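Flolteck Budby table cloth in Moss, long size: review after eight months

I bought the Flolteck Budby in November to replace a pair of old bed sheets that had been doing the job badly. We have a long table in the room we use for sorting, board games, sewing and whatever else needs a flat surface, and the top is scratched enough to catch on fabric. Repainting it was one option and a cloth was the quick one.

The Budby comes in three lengths and four colours. I ordered the long one in Moss, a dull green that is a bit greyer than it looks on the Flolteck site. The listed length is 2050 mm and mine measured slightly over that before washing. It cost £32 with delivery. The weight is given as 186 grams per square metre, which puts it somewhere between a sheet and a light curtain.

First impressions

It arrived folded into a flat packet with very sharp creases. The leaflet says these will drop out overnight. They did not. I ironed it on medium from the back and they went after two passes, apart from the centre one, which took until the first wash. If you are buying it for an event on the same day it arrives, set aside half an hour with the iron.

The hems are double turned and straight. One corner had a loose thread that I cut off, and it has held since. There is a sewn-in label on one short side that sticks out when the cloth is down. I unpicked it after a week. The washing instructions are on it, so copy them out first: 40 degrees, no bleach, low tumble.

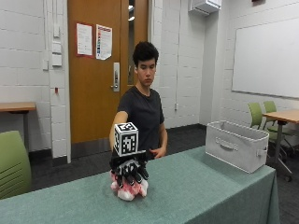 Staying put is the main reason to pay more than you would for a sheet. The back of the Budby has a slightly rougher weave than the front and grips a painted or varnished top fairly well. Leaning on the table and reaching across it doesn't move the cloth much. Dragging something heavy will. I pulled a sewing machine towards me in January and the whole cloth came with it, along with a tin of pins. Four ordinary cloth clips along the back edge sorted this out. Flolteck sell their own clips, but the ones from the market in Rudum fit just as well and cost less.

On a glass or melamine top I would expect it to slide more. I tried it once on a kitchen worktop and it was no better than the sheets there.

Day to day use

Small things show up well on the green. Beads, screws, white counters and pale thread are all easy to find, and that has been more useful than I expected when I chose the colour. Dark buttons are harder. Black cotton disappears into it completely, and for that I put down a sheet of card.

It cuts glare too. The old top had a shine to it in the afternoon that made jigsaws tiring, and the cloth has stopped that. Cards are easy to pick up from it because there is a little give. Dice are quieter. Writing on a single sheet of paper is worse, as the pen goes through, so keep a board or a magazine to hand.

Lint is the weak point. The cloth gives off very little of its own after the second wash, but it collects everything from everyone's jumpers. A sticky roller takes it off in a minute or two. Shaking it outside does less than you would think. Pet hair works its way into the weave and needs a damp rubber glove.

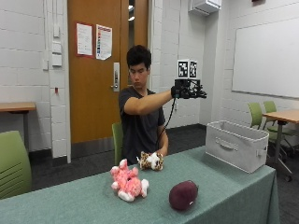

The green cloth on the long table.

Washing and stains

I have washed it nine times, all at 40. It lost about two centimetres in length over the first two washes and nothing after that. The colour has gone back slightly along the folds where it hung on the line, though you have to look for it.

Tea came out. Felt tip came out with washing-up liquid and patience. Candle wax did not come out fully, and there is a faint patch near one end that I now keep against the wall. Glue is hopeless, as it is on any cloth. It dries flat on the airer in one evening indoors. I tumble dried it once and the hems puckered, so I have not done that again, whatever the label says.

Compared with the Vrabec

Before this I borrowed a Vrabec cloth of a similar size for a fortnight. It is a wipe-clean one with a fleecy back. For painting or anything with food it is the better choice, and it stays flat from the moment you unroll it. It is also cold to lean on, it smells for the first few days, and paper sticks to it if your arms are warm. It has to be stored rolled as well, so you need somewhere to keep a long tube. The Budby folds up and goes in a drawer.

If your table is mainly for meals, get the Vrabec. For sewing, games and general handling of bits and pieces I prefer the Budby.

Good points: grips reasonably well, straight hems, useful colour for small pale items, folds small, washes well at 40.

Bad points: creases on arrival, label in a silly place, picks up lint, tumble drying spoils the hems.

Four stars. It loses one for the creases and the tumble drying advice. I have since ordered a second in the shortest length for the desk upstairs, same colour. It came in July with the label moved to the underside, so somebody at Flolteck must have had complaints about that already. The creases were the same as before.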